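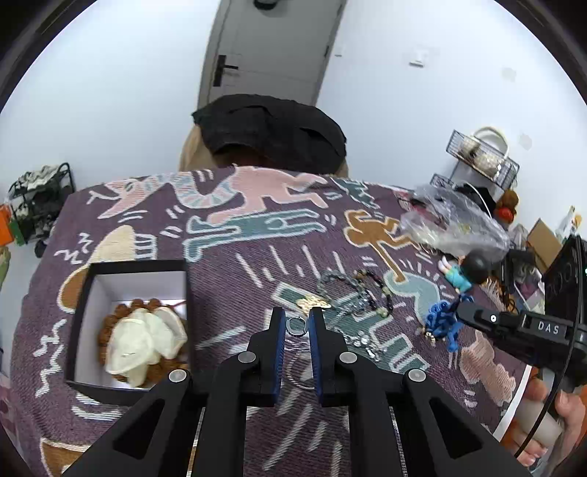 Setting up scan to folder on an office copier

Most multifunction copiers can send scanned pages straight to a shared folder on a computer or server. It saves walking about with a memory stick and keeps large scans out of people's inboxes. The steps below were written for the Sarnora floor-standing models we supply, but the menus on other makes are close enough that you should be able to follow along.

Allow 25 minutes the first time. You will need the administrator password for the copier and an account on the computer that is allowed to create users and share folders.

Before you start

Check that the copier is on the network. On the control panel press Settings, then Network, then Status. Write down the IP address. If it reads 0.0.0.0 the machine has no connection, and the cable or the wall socket needs looking at first.

Check that the computer you are scanning to stays switched on during working hours. A laptop that goes home at night is a poor choice. If you have a small server or a network drive, use that.

Step 1: Create a user for the copier

Make a separate user account on the computer, called something plain such as scanner. Give it a password that does not expire. If you use a member of staff's own login, scanning will stop working the next time that person changes their password. We get more calls about this than about anything else to do with scanning.

Avoid spaces and pound signs in the password. Some older control panels cannot type them.

Step 2: Create and share the folder

Make a folder near the top of the drive, for example C:\Scans. Right-click it, choose Properties, then Sharing, then Advanced Sharing. Tick the box to share the folder and keep the share name short, with no spaces.

Click Permissions, add the scanner user and allow Change and Read. Then go to the Security tab and give the same user Modify rights. Both places matter. If only one is set, the copier will find the folder and then fail when it tries to save the file.

Step 3: Add the folder to the address book

You can do this on the panel, but it is far quicker from a web browser. Type the copier's IP address into the address bar and log in as administrator. Open Address Book and choose New Contact, then Folder (SMB).

Fill in the boxes as follows:

Name: what people will see on the button, e.g. Accounts Scans
Host: the name or IP address of the computer
Path: the share name only, e.g. Scans
User name: scanner
Password: the one you set in Step 1

If the computer belongs to a domain, the user name may have to be entered as DOMAIN\scanner. Leave the port number as it is.

Press Test. A green tick means the copier has logged in and can write to the folder. Save the contact.

Step 4: Choose the scan settings

For ordinary letters and invoices, 300 dpi in black and white, saved as PDF, is fine. Colour at a higher setting makes very large files and slows everything down. Use it for photographs and artwork only.

Turn on Skip Blank Pages if you often scan a mixture of single- and double-sided sheets. When you are happy with the settings, save them as a template so that staff need only press one button.

Step 5: Try it from the glass and the feeder

Put one sheet on the glass and scan it, then put several in the document feeder and scan those. Open both files on the computer. A thin line running down every page from the feeder, but missing from the glass copy, means there is a mark on the narrow strip of glass to the left of the main one. Wipe it with a dry, lint-free cloth.

If it does not work

Login error: the user name or password is wrong, or the domain is missing. Type the password again by hand.

Host not found: try the IP address in place of the computer name. If that works, ask whoever looks after your network to reserve the address so it does not change.

Access denied: go back to Step 2 and check both sets of permissions.

Worked yesterday, fails today: the computer has probably had an update. Check that file sharing is still switched on and that the network is set to Private. Copiers with firmware from before last February may only speak the older version of SMB, which newer computers refuse. The firmware can be updated during a normal service visit.

Keeping the folder tidy

Scans are named by date and time unless you change it, and they soon pile up. One office at Prirkton had 3,000 files in a single folder before anyone looked. Give each department its own folder and its own button, and move finished files out at the end of the week.

Page last updated 7th June.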